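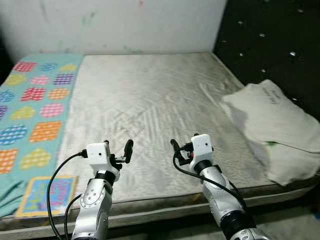
Opinion / Home

Leave the Mattress Bare for a Day

By Savita Tomar
July

Search Mistaso Home Type and press enter

A mattress that has been slept on for six years should look like it. Ours does. There are gray marks through the middle and brownish streaks along the front side, and I have stopped minding when people see them.

I did mind for a long time. If my sister called from the bus stop to say she was coming up, the first thing I did was pull something over the bed. The dishes could sit in the sink and the shoes could lie in the hall, but the mattress had to be covered before I opened the door. I have visited enough homes to know I am in the majority on this. People will show you a cracked bathtub and a closet that won't close. They won't show you the thing they sleep on.

My view is that this is a bad habit and that it costs money. A bed should be stripped down to the mattress on a regular schedule and left like that for most of a day, in plain sight, with the bedroom door open.

I started doing it after we moved from Laron to a smaller apartment in Udemberg. We have one real bedroom now, and everything happens in it. The bed is where the laundry gets folded and where my daughter lays out her cards. When a piece of furniture has that many jobs, a fitted sheet stays on longer than it should, for the simple reason that there is always something on top of it. I went most of a winter changing the sheet in two minutes flat, old one off and new one on, without looking at what was under it. Then one morning I looked. Most of the marks were old. One was tea, and I could have gotten it out if I had found it the week it happened.

So the first argument is a practical one. You can't take care of a surface you never see. A stain that is a day old comes up with cold water and a little dish soap on a cloth. One that has been under a sheet since the fall mostly does not. The same goes for a seam that is starting to open, or a corner where the quilting has worn thin. These are small repairs when they are new.

The second argument is air. Quilted fabric holds on to moisture from the people who sleep on it, and a tight sheet with a blanket over it gives that moisture nowhere to go. My mother stood her cotton mattresses up in the sun against the balcony wall. Ours is too heavy for that and we have no balcony. A day with the window open is what we can manage. I think the room smells better at night when we have done it. My husband says he can't tell, but he no longer asks when the sheet is going back on.

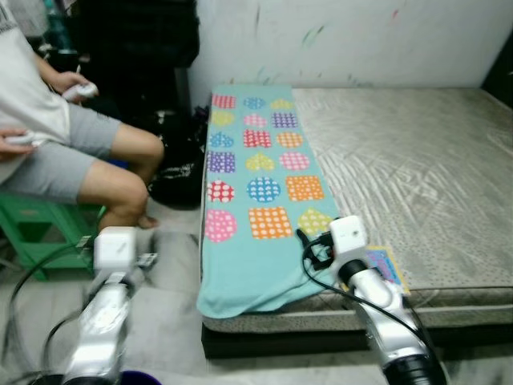 What to keep on the bed

I said bare, and I should be honest about the exception. My daughter's blue blanket with the colored shapes stays on the left side. It has been there so long that the bed looks wrong to her without it. There are hearts on it, and dots all over, and she would sooner give up her own pillow. It runs the long way down the mattress and hangs over at the near end, and I leave it alone until it needs a wash.

I have come around to thinking this is a good arrangement. A full-size bedspread is a nuisance. It has to be wrestled into the machine, it takes all day to dry, and it hides everything. A child's blanket covers one strip. It can be lifted with one hand. If somebody wants to sit down and play or read, they sit on that side, and the rest of the mattress gets its air. The blanket takes the spills too, and a blanket is a great deal easier to wash than a bed.

There is a kind of home advice that wants you to match everything. White sheet, white duvet, two gray cushions and then a smaller one in front. I don't have anything against people who enjoy this. I do think it has made the rest of us feel that a bed with a bright blanket on one side and nothing on the other is a bed in trouble. It is a bed on its day off, with a kid's blanket on it.

The wall behind ours needs washing as well. It has marks on it, and I notice them more when the bed is stripped. I count that in favor of the habit. When the bed is made up nicely the eye goes to the bed. When it is bare you see the wall, the gap at the back and the floor at the side. I get more cleaning done on a strip day than on any other.

Now the money. A neighbor of mine on Marwat Street replaced her mattress last year at a showroom where the prices ran up to 2,000 dollars. She told me the old one was filthy. I helped carry it down, and I would have called it used. It had a few dark patches and it was not sagging. She had kept it covered from the day it arrived, and when she finally saw it in daylight it gave her a shock, and she went shopping the same afternoon.

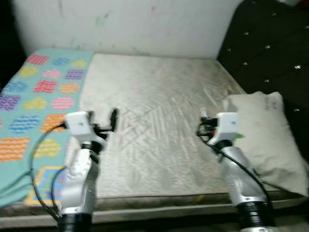 I think the shock did that. If she had seen those patches arrive one at a time, she would have cleaned some and gotten used to the others, and the mattress would have lasted her another 3 years at least. There are good reasons to replace one. Springs that poke, a dip you roll into, a smell that will not leave, bugs. Gray smudges don't belong on that list. Quilting wrinkles and pale fabric shows dirt. I would like manufacturers to consider a brown one.

People tell me to buy a protector. I have owned them. The cheap ones crackle and slide around, and the good one we had was warm in summer and shrank in the dryer until it pulled the corners up. A protector also does the same thing the sheet does, which is let you stop looking. If you have a toddler or a sick parent in the bed, get one, of course. For everyone else I would put the habit before the purchase.

The other objection is that it looks bad. My aunt says this every time. She grew up in a house where a bed was made before breakfast and an unmade one meant illness in the family. I understand the feeling, and I make our bed on ordinary mornings. But she also beat her rugs in front of the whole street and hung her underthings on the line. Cleaning a thing in view of others used to be a perfectly respectable activity. I don't see why the mattress should be left out of it.

How we do it is not complicated. The sheet comes off in the morning and goes in the wash. I brush the top with a dry brush, from the wall toward the front, then go over the side band, where the dirt from legs and bags collects. Any new spot gets the cloth and the soap. The window is opened if it isn't raining. The pillow stays, pushed up against the dark headboard, and gets turned over when I remember. By evening we put a sheet on.

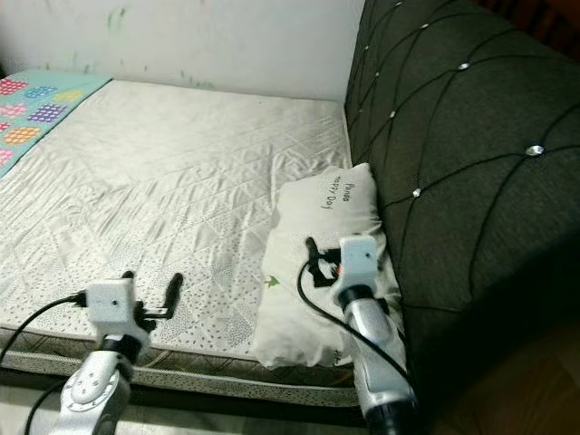
The "Panda Happy Day" pillow, in its usual place against the headboard.

That pillow is another thing I am told to replace. It has gone soft enough to fold, and it slumps over the front of the bed whenever it is stood up. I have been in stores that sell very firm white pillows with nothing written on them. My daughter can read this one now, and she reads it out loud to visitors, along with the news that there is a tree on it.

We skip a strip day sometimes. In a busy month it happens once, and in the cold part of the year I have let it go longer than I would like to admit to my aunt. The marks in the middle are not coming out at this point and I have quit working on them. The sheet is in the machine as I write this, and there is a book open face down on the blanket side, so that is where I'll be sitting until it is dry.

Related

Why I Stopped Ironing Pillowcases
Moving to Udemberg With Half the Furniture
Washing a Painted Wall Without Taking the Paint Off
Letters: Readers on Headboards, For and Against
A Small Bedroom on Marwat Street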